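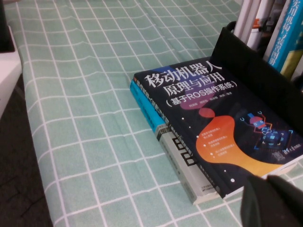

식탁 위에 책을 쌓아 두어도 괜찮은가?

밥 먹을 자리가 남아 있고 쌓인 책을 누군가 읽고 있다면 괜찮다. 둘 중 하나라도 어긋나면 그때부터 그 책은 짐이다.

식탁보와 책 더미에 관하여

10월 5일 토요일

정리에 관한 글을 읽으면 식탁은 늘 비어 있다. 아무것도 없거나, 있어도 레몬이 담긴 그릇 정도다. 나는 레몬을 그릇에 담아 두는 집에 가 본 적이 없다. 내가 가 본 집의 식탁에는 고지서가 있고, 뚜껑 없는 볼펜이 있고, 책이 있다. 책은 대개 누워 있다. 서 있는 책은 책장에 있는 책이고, 책장에 있는 책은 당분간 읽을 일이 없는 책이다. 적어도 우리 집에서는 그렇다.

정리 전문가들은 누운 책을 싫어한다. 지난 1월에 이웃의 권유로 Iltinen이라는 정리 강좌를 들었는데, 첫 시간에 배운 것이 '수평면을 비우라'였다. 수평면이란 식탁, 책상, 피아노 뚜껑, 냉장고 위를 말한다. 강사는 수평면에 물건을 하나 두면 일주일 안에 친구를 부른다고 했다. 맞는 말이다. 우리 집 냉장고 위에는 이제 마을이 하나 있다. 그런데 강의실 앞 책상에는 강사의 텀블러와 리모컨과 교재 더미가 놓여 있었고, 교재는 당연히 누워 있었다. 나는 그 더미를 보며 두 시간을 앉아 있었다. 수강료를 생각하면 꽤 비싼 더미였다.

누운 책의 좋은 점은 순서가 있다는 것이다. 맨 위에 있는 책이 요즘 읽는 책이고, 그 밑이 읽다 만 책이고, 맨 밑은 읽겠다고 큰소리친 책이다. 책장에 꽂아 놓으면 이런 사정이 전부 사라진다. 가나다순으로 꽂힌 책은 주인이 무엇을 미루고 있는지 말해 주지 않는다. 손님 앞에서는 그 편이 낫겠지만.

특히 공부하는 책은 눕혀 두어야 한다고 생각한다. 소설은 어디에 있든 재미있으면 찾아 읽는다. 제목에 '원리'나 '응용'이 들어가는 책은 다르다. 외국어로 된 것이면 더 다르다. 그런 책은 한번 책장에 들어가면 스스로 나오지 않는다. 식탁에 두면 적어도 국을 뜰 때마다 눈이 마주친다. 눈이 마주치는 것과 읽는 것은 별개의 일이지만, 읽은 사람들은 모두 한 번은 눈이 마주쳤을 것이다.

요즘 교재 표지가 화려해진 것도 이런 사정을 아는 사람이 만들었기 때문이 아닐까 싶다. 내가 학교에 다닐 때 공학책은 회색이거나 더 진한 회색이었다. 지금은 짙은 남색 바탕에 주황색 덩어리가 번지고 로봇이 파랗게 빛난다. 내용은 여전히 수식일 텐데 표지는 음악 축제에 가는 사람 같다. 나쁘지 않다. 어차피 몇 달을 식탁에서 함께 살 사이라면 차려입고 오는 쪽이 고맙다.

문제는 식탁보다. 나는 식탁보를 좋아하고, 특히 옅은 민트색에 가는 흰 줄로 격자를 넣은 것에 약하다. 줄이 있는 식탁보는 가게에서 볼 때 세상이 반듯해질 것 같은 기분을 준다. 집에 와서 펴 보면 줄이 물결을 친다. 무늬가 없었다면 모르고 지나갔을 주름을 격자가 하나하나 짚어 준다. 모눈종이 위에 삐뚤게 쓴 글씨와 같은 이치다. 다림질을 하면 된다고들 하는데, 식탁보를 다리는 사람은 시간이 많거나 손님이 무서운 사람이다. 나는 둘 다 아니어서 손바닥으로 두 번 쓸고 만다.

여기서 책의 쓸모가 하나 더 나온다. 무겁다. Hernano에서 산 우리 집 식탁보는 접힌 자국이 17일을 갔는데, 두꺼운 책을 올려 둔 자리만은 먼저 펴졌다. 내가 달력에 표시해 가며 본 것이니 믿어도 된다. 그 뒤로 나는 책을 며칠마다 조금씩 옮겨 놓는다. 가족들은 내가 드디어 공부를 시작한 줄 안다. 정정하지 않았다.

물론 반대편 이야기도 들을 만하다. 책에 김칫국물이 튄다. 식탁보에 튀면 빨면 되지만 책은 빨 수 없고, 튄 자리는 꼭 중요한 그림 위다. 도서관 책이라면 반납대 앞에서 표정 관리도 해야 한다. 더미가 높아지면 맞은편 사람 얼굴이 가려지는데, 이것을 단점으로 볼지는 집집마다 다르다. 또 책은 물건을 끌어들인다. 책 위에 안경이 앉고, 안경 위에 영수증이 앉고, 그다음에는 귤이 온다. 귤이 온 더미는 이미 늦은 더미다.

그래서 우리 집에는 규칙이 있다. 규칙이라고 해 봐야 저녁밥을 차릴 때 한 손으로 들 수 없으면 줄인다는 것뿐이다. 나는 손목이 약해서 두꺼운 책은 몇 권 올리지도 못한다. 예전에는 Drerkeo 북엔드를 사서 식탁 한쪽에 책을 세워 보기도 했는데, 세우는 순간 그것은 작은 책장이 되었고 나는 더 이상 그 책들을 읽지 않았다. 북엔드는 지금 냉장고 위 마을에서 주민으로 잘 지낸다.

동네 찻집 Akbulut에 가면 창가 탁자에 늘 책이 몇 권 누워 있다. 장식인 줄 알고 한 권을 들췄더니 10쪽쯤 되는 자리에 빨대 포장지가 끼워져 있었다. 누가 거기까지 읽은 것이다. 다음에 갔을 때도 포장지는 같은 자리에 있었다. 그 사람을 만나면 할 말이 많을 것 같다.

식탁을 깨끗이 비우고 사는 사람들을 비난할 생각은 없다. 존경하는 마음도 조금 있다. 다만 그 집에서 밥을 먹으면 할 이야기가 빨리 떨어진다. 책이 한 권이라도 누워 있으면 "이건 뭐예요?"로 시작해서 국이 식을 때까지는 간다. 우리 집에서는 보통 "아직 안 읽었어요"까지 가고, 그다음에 과일을 깎는다.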